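Stundia two-arm packing kit

Teach-by-hand data kit for small object packing. Sold as a set or as software only.

Status: shipping to labs, limited numbers. Page updated 2020-03-19.

What it is

Two arms, one table, one fixed camera, plus the recording and training software we use ourselves at the Utstead workshop. You drive both arms by hand from the leader handles, the kit records, you train a policy on what you recorded, then you run it. Same method as in our October write-up, bit tidier now. The old version needed two PCs, this one doesn't.

Meant for research groups who want to repeat the packing result or break it. Not a factory cell. No guarding included, please sort your own.

The method in short

Most teach-by-hand sets are full of clean runs. Someone good at it sits down, does the same smooth thing over and over, and the policy learns one path. Nudge the pen a bit and it's lost.

We record starts instead. Each session begins with the items laid out afresh, and the operator stops and re-lays them after the first successful grasp. Full runs are recorded too but fewer. So the training set is heavy on the hard bit, the reach and first contact, and light on the carry, which the policy picks up quickly anyway. Marcelino Prado calls these "stub runs" and the name has stuck, it's what the folder is called in the software.

Both arms are recorded all the time, even when only one is moving. We tried cutting the idle arm out of the data to save space. Bad idea. The arms started reaching for the same item.

Results from our own bench

Pencil case task, 100 trials per policy, items re-laid by hand every time. A trial counts as failed if any item is outside the case when time runs out.

Full runs only: 31 failed
Full runs plus stub runs, same total recording time: 13 failed
As above but idle arm removed: 58 failed

Of the 13, 7 were drops on the way to the tray and 3 were timeouts. The rest we put down as lid trouble, arm catches the lid and shoves the case along. Still open, see known problems.

The bench task uses ordinary stationery: a glue stick, a capped marker and one small dark grey block, with a white plastic case standing open in the middle. Items go either side of the case so each arm has something it can get to. The right arm goes to the marker by its far end, away from the cap, and the left waits up high with its fingers open.
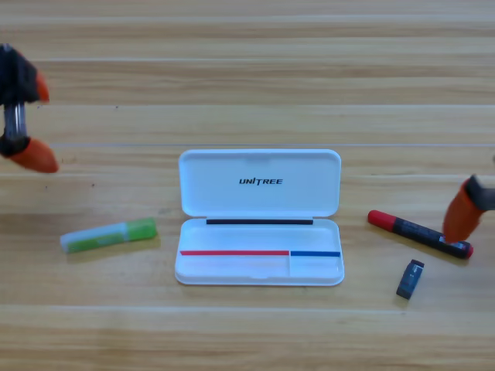
What's in the box

Two arms with grippers, black bodies, orange fingertips
Two leader handles
Table clamps, x4
Fixed camera and bracket
Power supplies and one emergency stop, wired for both arms
Software on a USB stick, and a download link as the sticks do go missing
Spare fingertips, one set

Table and PC not included. Any flat table is fine if it doesnt wobble. Ours is plain wood planks, the seams haven't caused any bother.

Setting up

Half a day if you've done it before, a full one if not. Clamp arms, fix camera, run the calibration script, check the stop works on BOTH arms before going further. The script asks you to touch the fingertips together at a few points, go slow. If the camera gets knocked, redo it all. There's no shortcut, we've looked.

Known problems

Lid. A loose hinged lid moves when touched and the policy has not seen enough of that. More stub runs with the lid bumped seem to help, not measured properly yet.

Round things roll. Let them settle before you hit record.

Very low light gives poor grasps. Lamp on, blinds down, same every day.

Karaca wrist mount fits but the older bracket fouls the cable. Ask for the newer one when you order.

Software only

If you already have two arms, you can take the recorder and training code alone. Needs position readings from both arms on one clock. If yours are on seperate clocks, write to us first, there is a workaround but it's ugly.

Ordering

Quotes from the Asville office. Say which country you're in, what mains plugs you need and whether you want the bench data set included (no extra charge, large download). Loan kits are all out at present, we keep a waiting list.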